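Momodmont Cast to Reunite for Farewell Evenings at Wellow

July
By the Members' Office

Print this item | E-mail this item

The Members' Office is pleased to confirm that the principal cast of Momodmont will appear together in public one last time when the series closes this fall. The appearances will take place on two evenings at the Wellow Theater and are open to members of the Domik Society and their guests. A ballot for tickets opens to members at noon on the first day of September.

Members will be aware that the future of the program has been the subject of a good deal of comment in the entertainment press since the spring. Several reports stated that the two leading performers, whose marriage ended during the making of the previous season, would decline to be seen on the same stage. The production company, Berge, has asked us to state that both performers agreed to the farewell evenings in writing before those reports appeared, and that neither placed any condition on the attendance of the other. They will take part in the same panel on both nights. The company does not intend to make any further statement on the matter, and the Society has undertaken not to seek one.

The final season consists of 11 episodes. The first will be screened in full at each of the farewell evenings, ahead of its release to the general public. Members who hold tickets are asked not to discuss the story in print or online until the episode has been released. The same request was made before the opening of the last season and was very largely respected, for which the production wishes to thank the membership.

Tickets and the ballot

The Wellow Theater has been fully reserved for both nights. After places have been set aside for the families of cast and crew, 200 seats will be offered to members on each evening. Demand is expected to be well above that figure, and seats will therefore be assigned by ballot. Each member may enter once and may ask for one guest seat. Entries from the same household are treated separately, and two members who wish to sit together should give both membership numbers on a single form.

Members may state a preference for the first or the second evening. A preference does not improve or reduce the chance of receiving a seat. Those who state none will be placed wherever there is room. The program is the same on both nights, apart from the order in which the panels are seated and the questions taken from the floor.

Results will be sent by e-mail. Members who have no e-mail address on file will receive a letter, which may arrive several days later. Seats not accepted by the date given in the notice will pass to the next name on the list. Tickets cannot be sold or handed on to another person, and photo identification will be checked at the door. A member who falls ill should call the office as early as possible so that the seat can be offered again.

Order of the evening

Doors open at 6 p.m. and guests should be seated by 6:45. Late arrivals will be held in the lobby until the screening has ended, and no exception can be made for travel delays. The episode is followed by a short intermission. The cast panel then runs for an hour, with the final portion given to questions.

Questions must be sent in beforehand. A form will be included with each ticket notice, and the moderator will choose from the forms received. Questions regarding the private lives of the performers, including past or present marriages, children and health, will not be put to the panel. This rule was adopted by the Society some years ago for all of its events and was not drawn up for this occasion. Members are kindly reminded that it applies equally to conversation in the lobby and at the stage door.

There will be no general autograph line. Each guest will receive a program signed by the principal cast, and further copies will not be supplied after the event. Gifts may be left at the desk in the lobby with the name of the intended performer clearly marked. Food, flowers and live plants cannot be accepted by the theater.
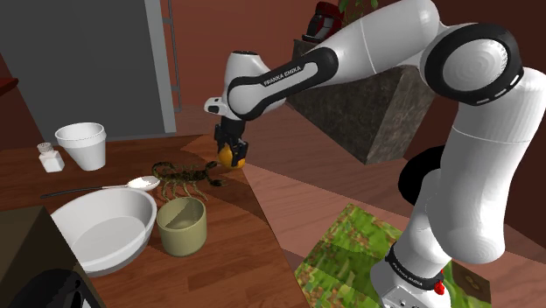

Sale of costumes and properties

Berge has also confirmed that costumes, furniture and hand properties from the series will be offered at a charity sale. The sale will be held in the upper lobby of the theater on the day following the second evening, and will be open to the public from midday. Members of the Society may enter from 10 a.m. on presentation of a current card.

The catalog lists 200 lots. It includes the green traveling coat worn in the opening episode, the dining chairs from the family house, both of the wedding dresses from the third season and a large number of letters, menus and place cards produced for use on camera. The portrait over the staircase has been withdrawn at the request of the painter and will be returned to her studio. The two rings worn by the leading characters have also been withdrawn. Each has been given to the performer who wore it.

Proceeds will go to the fund that supports retired performers and crew members in need of housing or medical care. Payment may be made by card or check. Buyers must remove small items on the day. Larger pieces may be left in the care of the theater until the end of the following week, after which a storage fee will be charged to the buyer.

Several members have asked whether items bought at the sale will come with proof of origin. A letter from the production will accompany each lot, giving the episode or episodes in which the item was used where the records allow. Some early records are incomplete, and in those cases the letter will name only the season.

Press and photography

Accredited members of the press will be admitted to the arrivals area between 5:30 and 6:30 p.m. on the first evening only. Members may find the sidewalk on the north side of the theater crowded at that time and are advised to use the side entrance. Phones must be switched off during the screening. Photographs may be taken during the first five minutes of the panel, without flash, and recording of any kind is not permitted.

An official set of photographs from both evenings will be published in the fall issue of this newsletter. Guests who do not wish to appear in them should speak to a member of the house staff on arrival.

The Society's position on recent coverage

The office has received a number of letters about the reporting of the past few months, some of them critical of one or the other of the leading performers. We have chosen not to print them. The Society was formed to support the work of the people who make the programs its members enjoy, and it takes no side in matters that belong to those people alone. Letters about the series itself remain welcome, and a page of members' recollections is planned for the fall issue. Recollections should be kept short and should reach us before the end of August. We regret that photographs sent with them cannot be returned.

Members whose subscriptions lapse before September must renew in order to enter the ballot. Renewals sent by mail should be allowed two weeks for processing. Those who are unsure of their standing may call the office on any weekday morning.

Further details of parking, step-free access and nearby hotels will be sent with the ticket notices. Requests for wheelchair spaces or captioned seating should be marked on the ballot form and will be dealt with separately from the main draw.

Print this item | E-mail this item

Contact the Members' Office | Copyright Domik Society. All rights reserved. | Back to top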